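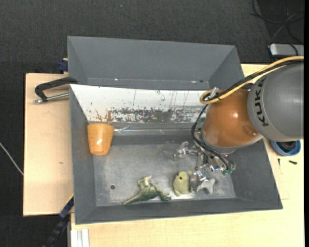
Written rules for a bench cell, finally

December 2024

I have been promising this post since June, and the long wait is my own fault, because I kept rewriting the list! We now have a proper set of house rules for bin picking, and I'm more excited about a two-page document than any grown adult should be.

A bit of background for anyone new. I look after a small test bench at Prikimo where we try out grasping on mixed objects. One arm, one multi-fingered hand, one bin, and a rotating crew of people who all have slightly different habits. For a long time the habits were the rules. You learned them by standing next to Kathleen Dunne for an afternoon and watching what she touched first.

Then we started sharing results with the Lenihan team and their numbers looked nothing like ours. Same objects, same hand, same settings. We spent ages digging through software before Josué Barbosa asked how each bench was holding its bin down. Theirs was sitting loose and creeping a hair with every contact. What a wonderful, boring answer.

So, the bin goes first in our rules. It gets clamped or strapped, and whoever starts the session gives it a firm push by hand with the arm stopped. If it moves, you fix it before you do anything else. Then you check the camera view against the saved reference picture, and you write in the log that you checked. I love this one. It takes almost no time and it has already saved me from a full afternoon of useless data.

Objects come next. Every object set has a name and a fixed list (ours is Manden, theirs is Zirnent), and you don't swap in something similar when a piece goes missing. A toy dinosaur is a terrific test object – long tail, legs going everywhere, no obvious place to grab – and a different toy dinosaur is a different test. We argued about this one quite a bit. I lost, and I've come around.

We also wrote down how objects get placed. Some starts are set on purpose, like a cup standing upright against a wall, where the fingers have less room to get behind it. Others are tipped in and left however they fall. Both are fine. Mixing them in one log without saying so is what gets you in trouble. Out of 482 attempts in our old records, 31 had no start type noted at all, and I've had to throw those out of every comparison. It still stings a little.

Now the safety part, which is short on purpose. The maker's manual and our site risk assessment come first, and nothing in our list replaces either one. On top of them we ask for this:

Hands stay out of the bin unless the arm is stopped and locked out. Not paused. Stopped.

The person nearest the stop button is the person in charge, even if somebody senior is in the room.

First run after any change to the hand, the mounting or the program goes at reduced speed.

Cables on the wrist get looked over before the first move, with the arm stopped, and again after any collision.

Loose hardware gets picked up and matched to where it came from before the next run.

That last one was Kathleen's, and she is right. A stray screw is a question, and I want it answered while the arm is standing still.

We left out anything about cleaning the bin walls, and I'm still going back and forth on it. Marks build up over time, and they can change what a camera picks up. But scrubbing halfway through a study changes things too. For now the rule is that you leave the surfaces alone until a study ends, take a reference picture, clean, and take another one. If your bench handles this differently, please tell me, I'd love to steal a better idea.

The list gets its next review after 6 more sessions. Josué wants to add a section on wear in the finger joints, and he has a spreadsheet for it already, so I expect page three is coming.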